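Packing line notes: what the arms changed at Skengate

We pack mixed grocery orders at Skengate, around 300 a shift. Until July every one was picked by hand from the shelves and checked by a second person. Two arms running Ostus now do the first pick on the short aisle, and the rest of us do what they leave.

What they leave is mostly soft fruit, torn cartons and anything the planner scores below 90. In the first month that came to 426 items. The job has moved from walking to judging. My knees are better for it. My neck is worse, as the exception screen is mounted too low, and I have asked twice for a bracket.

The pay grade has stayed the same, although clearing a stopped arm is now in the job sheet and used to be an engineer's task. The union rep has that in hand.

Before a new item goes live we run it in simulation. I do this for the last hour of the shift, with 7 layouts per item, and log each grasp by hand.

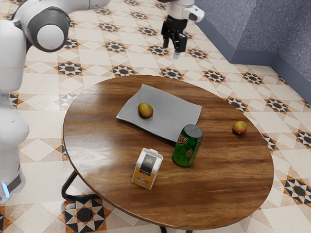
Posted by shiftnotes | Filed under: Work, Robots | 2 comments

Mangoes, a drink carton and a can of Mountain Dew share the table in this layout, with one mango on a grey cloth and the other on the bare wood. Cloth is scored separately in our log. The shelf version of the same set goes in next.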